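服を減らせば暮らしが整う、という話がどうも苦手だ。

いや、わかるんですよ。クローゼットがすかすかだと気持ちいいし、朝に迷わない。私もその手の本を三冊くらい読んで、週末をまるごと潰して「ときめかない」ものを袋に詰めたことがある。で、翌月にはその袋の中にあったはずのグレーのカーディガンを探して、部屋中をひっくり返していた。ああ、捨てたんだった。あのときの情けなさといったら!

最近は同僚のラヴィンドラン・サリアンさんとお昼にこの話ばかりしている。彼は同じ形のシャツを何枚も持っていて、色違いですらない。襟がすり切れたら裏返して縫い直してもらうそうで、いちばん古いのは15年着ているという。お直し代は一回245クローナ、じゃなくて(彼が前に住んでいた街の値段を言うのでいつも混乱する)、日本円だともう少し安い店があるらしい。ともかく新しいのを買ったほうが早い場合もある、と本人も認めている。それでも直すのは、なじんだ布を手放すのが惜しいからだそうだ。私はこれを聞いてから、自分の服を見る目がちょっと変わってしまった。

というのも、私が着なくなる服って、たいてい壊れていないのだ。ボタンが一つない、裾がほつれている、ポケットの底に穴があいている。その程度。去年の冬も、Jandportの通販で買ったコートを裏地のほつれだけで半年放っておいた。直すのにかかった時間は55分。テレビを見ながらだったから、まじめにやればもっと早かったと思う。縫い目はひどいものだけれど、裏地なんて誰も覗かないし、着ている本人はすこぶる満足である。 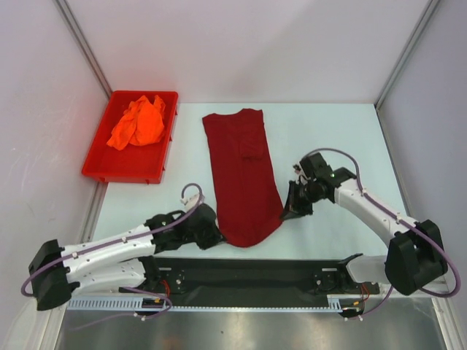
じゃあ、何を直して何をあきらめればいいのか。
私の場合は、直ったら明日着ていくかどうかで決めている。明日の自分が着ないものは、直しても来年の自分も着ない。

この基準、乱暴に見えてけっこう働いてくれる。たとえばFikauの麻のシャツ。肩のところが裂けていて、見るたびに申し訳ない気持ちになっていたのだが、「明日着る?」と自分に聞いたら、即座に「着ない」と返ってきた。そもそも色が顔に合っていなかったのだ。これは切って台所の布になった。油をよく吸うので、シャツだったころより今のほうがずっと頼りにしている。逆に、くたくたの部屋着のズボンは「今すぐ穿きたい」だったので、膝に大きな当て布をした。よそには穿いていけないけれど、家では一軍です。

もう一つ言わせてもらうと、直すことを「丁寧な暮らし」の札に使うのもやめてほしい。雑誌をめくると、木の机に美しい針山、窓から斜めの光、みたいなページがあるでしょう。あれを見て裁縫箱を新調した私が言うのだから間違いない、道具から入ると手が止まる。Brunton の立派な糸切りばさみは、いまだに箱から出していない。使っているのは旅館でもらった小さな裁縫セットで、糸は黒と白と、なぜか薄紫しか残っていない。紺のスカートの裾は薄紫で縫ってある。近くで見れば一目でわかるのだが、それで困ったことは一度もない。

もちろん、直す暇も気力もない時期というのはある。子どもが小さいとか、仕事が立て込んでいるとか、単に何もしたくないとか。そういうときに「ものを大切に」と説教されるほど腹の立つことはない。私の母は働きながら三人分の靴下を繕っていたけれど、好きでやっていたわけではなく、買うと高かったからだと後で聞いた。安い靴下が出回るようになったら、母はあっさり繕うのをやめた。「せいせいした」と言っていた。昔の人はえらかった、という話にまとめたくなるたびに、私はこの「せいせいした」を思い出すことにしている。

だから人に勧めるほどの主張があるわけでもないのだが、近所のお直し屋さんくらいは覚えておくといいと思う。うちの近くだとZunderoという店がクリーニングの受付の隣で細々とやっていて、12月は混むから早めに、と張り紙がしてあった。ファスナーの交換なんて自分では絶対にやりたくないので、そこは迷わず頼む。先週持っていったスカートは5日かかると言われ、取りに行くのをすっかり忘れていて、今これを書きながら思い出した。明日、帰りに寄ります。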